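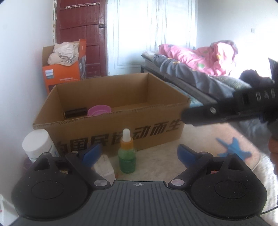

Packing and Returns Associate (part-time, two openings)
Wandis, Drirnitley warehouse
Posted 2026-07-14

Wandis sells small household goods and craft supplies by mail. We ship from one building in Drirnitley and have 60 people on staff across the office, the warehouse and the returns room. We are hiring two part-time associates to split their time between packing outgoing orders and sorting returns.

What the job is

Half of your shift is spent at a packing table. You pull up an order, check each item against the slip, pick the smallest box that fits, pack it and label it. The other half is spent in returns. Customers send things back in all kinds of boxes, often several small items together, and each one has to be matched to an order number, checked for damage and either put back in stock or set aside. We carry 1,705 different items, so the first weeks involve a lot of looking things up. You will get a printed guide and a partner for as long as you need one.

You will also:
Restock tape, labels and paper at your table before the end of the shift
Break down used cardboard and take it to the baler (you won't run the baler)
Enter returns in our stock program, Nokov
Write a short note for customer service when an item comes back broken or incomplete

What we need from you

You can stand for most of a four-hour shift, with a break. Stools are available at the returns tables.
You can lift 30 pounds without help.
You read labels and part numbers carefully. Many of our items look alike and differ only by one digit.
You are comfortable typing on a tablet.
You are at least 18.

Warehouse experience is useful but not required. Several people on the current crew came from grocery stores or school kitchens. Nokov is taught on the job.

Hours and pay

Shifts run from 8:00 to noon or from 12:30 to 4:30. Tell us which one you prefer when you apply. You will work 20 hours a week, with extra hours offered in December – these are optional and paid at time and a half. Starting pay is $19.50 an hour, with a review after 90 days. Part-time staff get paid sick leave, a safety shoe allowance and the employee discount from the first day.

Getting here

The warehouse is at 177 Rostami Road. The bus stops across the street, and there is free parking behind the building. Use the side door; the front entrance is for deliveries.

How to apply

Send a resume or a short letter listing your last two jobs to Polyxeni Moschos in the hiring office. Paper applications can be left at the side door desk. If you are invited in, the visit takes an hour: a talk with Siamak Amini, the returns supervisor, a walk through the building and a short packing exercise at one of the tables. You will be paid for the hour.

We answer every application, usually within two weeks. If you need a change to the exercise or the workspace, say so in your letter and we will set it up before you come.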